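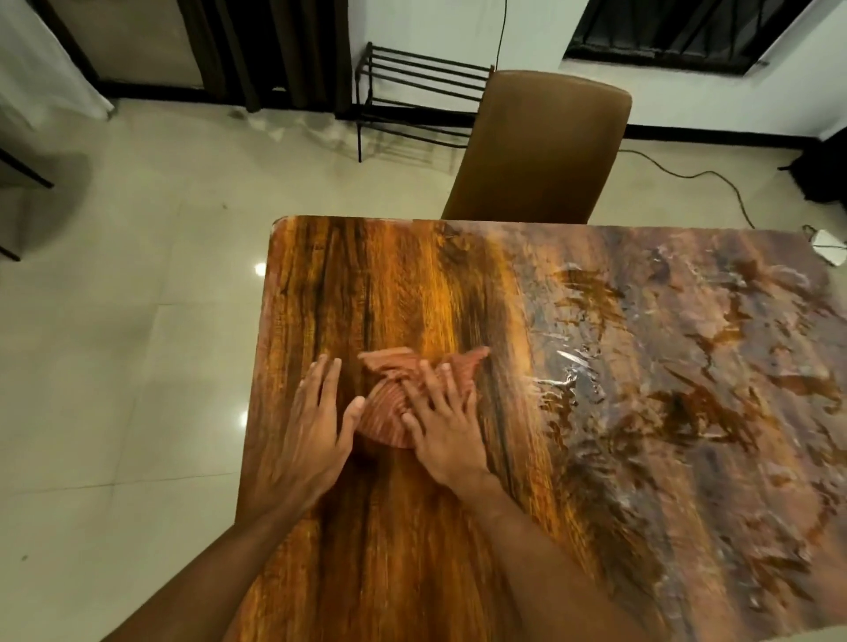
The Gurham clothing swap finally has a home of its own, and I am ridiculously happy about it! Starting this month it moves out of the hallway behind the library and into the old Skyrme Feed store on Mill Road, with real shelves and a front door that locks. If you've been to the swap before, you know the one house rule: whatever you bring comes folded. It doesn't have to be fancy folding. Lay it on a table, turn the edges in, put both hands flat on it and press, the way they are on that rosy tan piece with the fine stripes or ribs, and it'll sit in a stack just fine. I've seen people show up with a garbage bag of balled-up sweaters and stand there at the sorting table for half an hour doing exactly this (I was one of them, back in April).

The new place opens September 20, 2024, at ten in the morning, and it'll stay open until six. After that the hours are the same as before, except there's now a late evening twice a month for people who work days. I asked for that one myself, loudly, so if it flops you can blame me.

For anyone who hasn't gone, the setup is simple. You bring clean clothes, sheets, towels, curtains, whatever cloth you're done with, and you take home what you like. There's no money involved and no points or tokens either. They tried tokens the first winter and it was a mess – kids kept losing them and one ended up in the library's book drop. Now it's all on trust. Wilma Niven, who got the whole thing going out of her garage, told me she'd worried about people backing up a truck and cleaning the place out. Hasn't happened yet.

What did happen is that it got too big. At the last swap in the hallway, 84 people came through, and if you know that hallway you know it's barely wide enough for two coats to pass each other. The line for the mirror (one mirror!) went out past the drinking fountain. The library folks were very nice about it, but they had been hinting since spring that they'd like to be able to reach their own supply closet again.

So Wilma and Ieuan Wogan went looking. The feed store has been sitting there since the Skyrme family closed it, and I think most of us figured it would end up as storage units. The owner now is Cledwyn Pugh, and he's letting the swap have the front half for a year at a rent I'm told is "a handshake and the heating bill." When I called him he said he was tired of driving past a dark window. I tried to get more out of him but he was up a ladder at the time.

Fixing it up cost 3,000 dollars, which came mostly from the pancake supper and a very competitive pie raffle. That paid for paint, lights, and the new front step. The old step had a dip in it deep enough to hold rain, and my mother-in-law has been complaining about it since she bought chicken feed there. The shelves came from the Drala shoe store when it closed out at the mall, so if you see little size labels still stuck on the edges, that's why there's a stack of pillowcases sitting at nine and a half wide.

A few things are different from the hallway days:

- **Drop-off is at the side door now.** It's on the alley side, past the loading dock. Please don't leave bags outside overnight, even if it looks dry.
- **There are fitting rooms!** Two of them, with curtains Heledd Wynne sewed from somebody's donated drapes.
- **Kids' stuff is up front.** Strollers can get in and out without a fight.
- **Winter coats go straight to the rack.** Don't bother folding those. There are 200 hangers waiting and Wilma would like to see them used.
- **Shoes are still a no.** I know, I know. I asked.

The part I'm most excited about is the mending table. Rhydian Samuel is going to run it on the late evenings, and he's brought over two sewing machines plus the biggest tin of buttons I've ever tried to lift. You can drop something off with a note pinned to it or you can sit down and have him show you how. I took in a pair of my son's pants with the knee gone and came home with them patched from the inside, and I did most of the stitching myself, and it's crooked, and he's worn them four days running. Rhydian used to do alterations for Skilness over in the county seat, so he's quick. He's also patient with people who can't thread a needle on the first try, or the sixth.

Cloth that's too worn out to wear won't go in the trash anymore, either. There's a bin for it by the back wall. Cotton gets cut up for shop rags, and the garage on Route 11 has already said they'll take all of it. Wool goes to Heledd, who's making some kind of enormous rug and won't let anybody look at it yet. I'm not sure what happens to the stretchy stuff. Ieuan says they're working on it.

Parking could be a headache on opening day. The lot holds fewer cars than you'd think because of the old truck scale in the middle, and you can't park on the scale (somebody will, but you can't). The church across the road is fine with people using its gravel side until four o'clock, when there's a wedding rehearsal. If you can walk or bike, do that, and there's a railing by the step where you can lock up.

They could still use some things before opening: a second full-length mirror, a floor fan, any sturdy laundry baskets you don't need, and a cash register, which sounds odd for a place that doesn't take cash, but Wilma wants one for the little kids to play with while their parents look around. You can leave word at the library desk or just knock on the side door in the afternoon. Somebody's usually in there painting.

I'll be there on opening day with my own stack, mostly baby blankets and a bridesmaid dress I have been moving from closet to closet for years. It's teal. If you're a size eight and have somewhere to wear it, come find me by the coat rack.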